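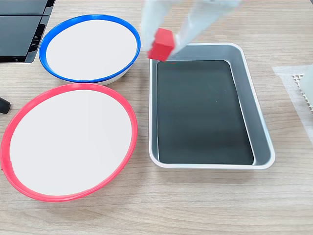 4.2 Containers and what people think they are for

Figure 3. A red cube above a corner of the lined metal tray, with the blue-rimmed plate to the left.

The sorting literature has long treated containers as neutral. A block goes in a place, the place is given a letter, and the letter goes in a table. We began with the same confidence and lost it during the first pilot, when a participant declined to put a block on a plate on the grounds that plates were for food.

The layout we settled on (Figure 3) uses kitchenware on purpose. The tray is a deep baking-style pan with rounded corners and a dark insert lying flat on its floor. The insert was Ashraful Uddin's idea. Bare metal throws back soft reflections, and in the pilot several people reported that they disliked placing things on something shiny, a preference we had not planned for and have no theory about. The insert leaves a thin margin of metal on every side, a detail we mention only because a reviewer of our earlier paper asked.

Plates were harder. The blue-rimmed one has a flat white middle and a rim of a blue that could be seen from a passing aircraft. Faulkner's account of edge marking predicts that a strong border should make a container feel more closed, and therefore more suitable for keeping things in. Our participants agreed with Faulkner until they were handed the red cube, at which point many of them decided that red did not go with blue and took it to the tray. Color matching of this kind is absent from the Furik model, whose imaginary sorter has no taste.

We asked 43 adults to sort a mixed set of small objects under the Palix protocol, with 7 practice placements each and no instruction about what belonged where. Sessions took place in June, in a room without air conditioning, and the comments should be read with that in mind. Explanations were collected afterward and coded by two of the authors. Cristian Ccori coded "it just looked lonely" as a spatial judgment; the other coder did not. The disagreement was settled over lunch and the item was dropped.

The tray drew most of the first placements. Depth seems to matter here — a raised lip promises that a cube will stay where it is left — but so does plain habit. Asked why they had started with the pan, 4 participants said that it was the biggest. We had prepared a longer coding scheme than this answer required.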